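Bandero extends hand-held gripper recording to mirrors and glass

BOWEN – Bandero has begun the second stage of its Mellau project, which collects examples of household handling tasks for a learning system.

Operators work with hand-held grippers that record each movement as it is made. The first stage produced 323 recordings across 11 tasks. The second adds reflective objects – mirrors, glass and polished metal – where a camera may pick up the room as well as the item being handled.

Bandero plans to reach 900 recordings in November. Each one is checked and labelled at the company's Ferkthorpe office before it enters the training set.

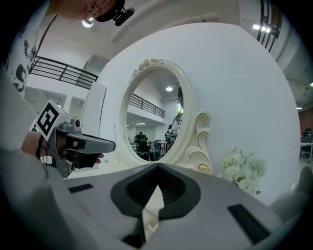 Hand-held grippers in use at a table with an oval mirror, Mellau project, stage 2.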